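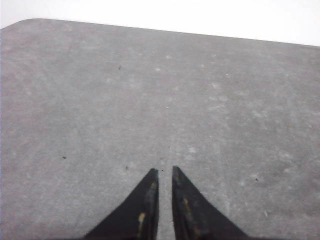 **What is Plomudance?**
Plomudance is a desktop shell for Linux computers that can be used with a keyboard and mouse or with a touchscreen. It supplies the panel, the application launcher, the window switcher and the settings program.

## Overview

Plomudance runs on top of an existing display server and does not include its own kernel or package manager. It is written mainly in C++, with a smaller amount of Python in the settings program. The shell has two layouts, called *desk* and *slate*. The desk layout places a thin panel along the bottom of the display and opens the launcher as a list. The slate layout uses larger targets and opens the launcher as a full-screen grid. A user can switch between them by hand, or the shell can switch when a keyboard is attached or removed.

## History

The project was started by Tien-fu Hsu and Mairéad Keogh as a replacement panel for Orkisholm, a small Linux distribution aimed at older laptops. Early versions had no launcher and relied on the one shipped with the distribution. Ailbhe Ó Gríofa wrote the first grid launcher, which was merged in May and became the base of the slate layout.

Version 2.0 was released on January 8, 2020. It closed 118 bug reports and moved all settings into a single file. Settings from the 1.x series are not imported.

## Launcher

The launcher indexes desktop entry files in the system and user directories. Results are ranked by name match first and by how often the program has been opened second. The index is held in memory and is rebuilt when a directory changes. Searching file contents is not supported. An optional plug-in, Rojanasak, adds file name search and a calculator.

In the slate layout, icons can be moved between pages but not placed in folders. Folder support was written by Eamon Coughlan and is kept in a separate branch.

## Translation

The interface has 2,052 translatable strings and is available in 11 languages. Odia was added in version 2.1, along with a fix for text shaping in panel labels. Ita Ó Súilleabháin maintains the Irish translation.

## Known limitations

- Automatic layout switching does not work on displays connected through a dock.
- The on-screen keyboard does not open in programs that run with administrator rights.
- Each display must use the same scale factor.

## See also

- Orkisholm
- Application launcher
- Desktop environment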